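Teleoperating a simulated arm: how I record a clean set of kitchen demos

6th June

I've been recording demonstrations in a simulated kitchen since April, and my first 38 were so bad I threw every one of them out. They weren't failures exactly (the arm mostly got where it was going) but I'd driven it like a kid with a claw machine, and the policy I trained on them learned to wobble just like me. So this is the routine I use now, and it's a lot more pleasant!

You'll need a simulator with a working arm and gripper, some sort of hand controller, and two views on your monitor: one from the wrist and one from out in the room. I drive with a Zustley six-axis puck that Liesl Eder sold me when she moved to a headset. A gamepad works too, just slower.

Step 1: Turn the speed down

Set your translation scale to 32 percent of whatever the default is. It feels silly, like steering through syrup, but your hand jitters at the same size no matter what, and scaling it down shrinks the jitter in the recording. I leave rotation a little higher or I get bored and start rushing.

Step 2: Drive around with nothing to do

Before you record anything, spend a few minutes just moving. Open the gripper, close it, go up, go sideways, turn the wrist and put it back. What trips people up is that left on the puck is left in the arm's base frame, and the wrist view may be turned some other way entirely.
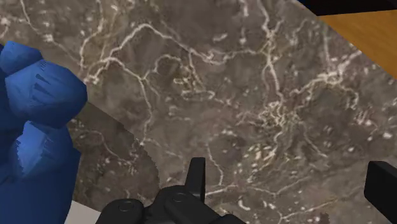
If that drives you nuts, switch your controls to the tool frame, so that pushing forward always means "the way the fingers point." I use the tool frame for the last bit of an approach and the base frame for everything else. I have the toggle under my thumb. Ciarán Brennan does the whole thing in base frame and thinks I'm soft, but his demos are no smoother than mine, so there.

Step 3: Approach high, then come down

Get the open gripper over your target first, and stop. Take a breath. Look at the room view to check your sideways position, then at the wrist view to check how the fingers line up with the handle or the rim or whatever you're after. Then go straight down. With flat things like cutlery on a counter I turn the wrist so the fingers close across the handle, and I do that turn while I'm still up high with plenty of space around me.
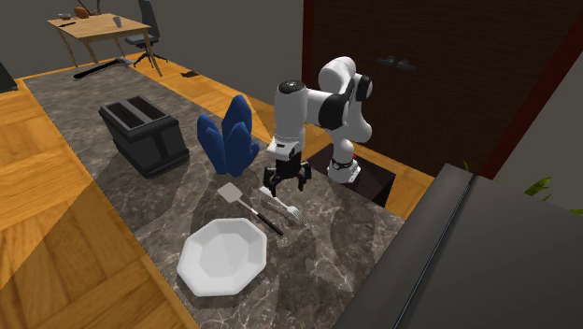
Shadows are a big help for judging height, so leave them switched on even if it costs you some frame rate. I turned mine off once to speed things up and drove the fingers into the counter over and over.

Step 4: Close, wait, lift

Close the gripper all the way and count to one before you lift. Cut that pause out and the arm learns to lift while it's still closing, and then forks go flying. Don't make it much longer, though, or you'll get an arm that sits there thinking.

Step 5: Save it or dump it right away

Decide the second you let go of the controller. I have one key for keep and one for trash, and I don't let myself rewatch. A slow correction is fine to keep, and I like having a few of those in there. A wild swing goes in the trash.

After each save, reset the objects to slightly different spots. I stopped at 270 keepers for this task, spread over a lot of short sessions, and my wrist thanked me for the breaks. If your controller drifts when you take your hand off it, recalibrate before the next session and check the dead zone while you're in there.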